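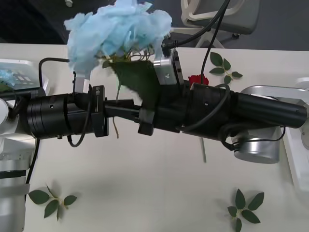

3 min read

Re: [erkeck-history] Who signed for the upper ford?

On August 20, 2023, a list member wrote:
> The Grastura copy of the treaty has 7 marks at the bottom, and the
> county booklet says all of them were chiefs. Can we take that as settled?

I wouldn't. The booklet also gives the Brikis band over 4000 warriors, in a valley that could feed maybe a tenth of that.

Search the archive Go
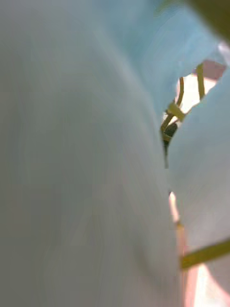
Three of the marks match the ones on the April land deed, where the clerk wrote "headman" beside two and "widow of the same" beside the third. She held the ford in her own right — the deed says so on page 463 of the bound volume — and the booklet promptly turned her into a man with a feather.

The other four I can't place. If anyone has a readable scan of the Grastura copy, please send it to the list. Mine looks like it was copied through a sock.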